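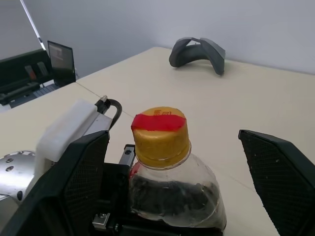 Benedek Katona

Search reviews Enter keyword Go

The Pronus teaching kit comes in a box you could sleep in, and the manual inside suggests you will. I've had it on the bench in Fundurthorpe since August, long enough to have opinions and a bad shoulder.

You hold a small handle, move your arm, and the robot moves its own. Do a job enough times and it is supposed to carry on without you. My job was picking up a capped bottle of something dark. I gave it 47 goes over two evenings. Squeezing the fingers shut is easy. Getting them level either side of the bottle is the hard bit, as one always wants to arrive nearer than the other, and the wrist camera makes every gap look generous. Red tape on the cap gives you something to steer by.

Guiding the arm by hand is the other option. It's smoother, and rather like helping an uncle out of a taxi. I used it for slow approaches and went back to the handle for everything else.

Grumbles: the recording button sits exactly where your thumb rests, so I own 20 fine recordings of me reading the manual. Deleting them takes three menus. Ardalan Sharifi has the older Naser kit and says his takes four.

At £2,774 it's dear. The spare grip pads are £121 a pair, so don't lose one.

Four stars. I'd have given the handle five.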